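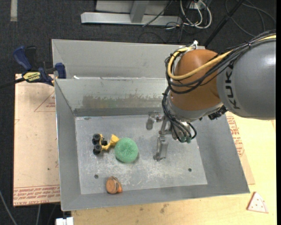 mkamata: Masanobu Kamata again. So the arm does the bins and we do what, stand next to it? At Peladstead they said no jobs lost, and then the 4 of us on sorting got split across two shifts.

dray_belt
Same at our site, but I wouldn't go back. My wrists quit hurting by February. I clear faults and restock now, and the pay is the same.

tollgate80
Pay is the same until they rewrite the job title. Ask Sugiyama if he still gets the picker bonus.

dray_belt
He doesn't. He got 40 hours of training on the cell, though, and he's first in line for the tech opening.

tollgate80
One opening.

mkamata: Ours logged 1,491 picks last shift. I was called over for every one it dropped, so I never got a full break. Has anyone had that written into the rota?

dray_belt
Yes, we swap every two hours. Ask your lead.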